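Urquhart College Students Open Dish-Stacking Robot Contest

URQUHART, May – The robotics club at Urquhart College will hold its first table-clearing contest this month, with 48 students entered. The contest is sponsored by Arnent, a local parts supplier, which gave $2,611 for motors and sensors.

Teams must program an arm to pick up a bowl and set it on a plate. Each run lasts 60 seconds. A bowl that ends up upright and fully on the plate earns full points.

"Picking things up was easy for most teams. Putting them down gently took all spring," said club adviser Lleucu Pugh.

Teams have logged more than 420 practice runs, most of them with a blue bowl and a wider green plate. 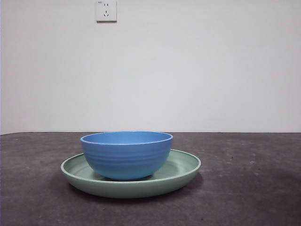
Final runs start at 10 a.m. in the Juston Building. Admission is free, and visitors may watch from the balcony. Questions can be left at the club desk in Fesska Hall.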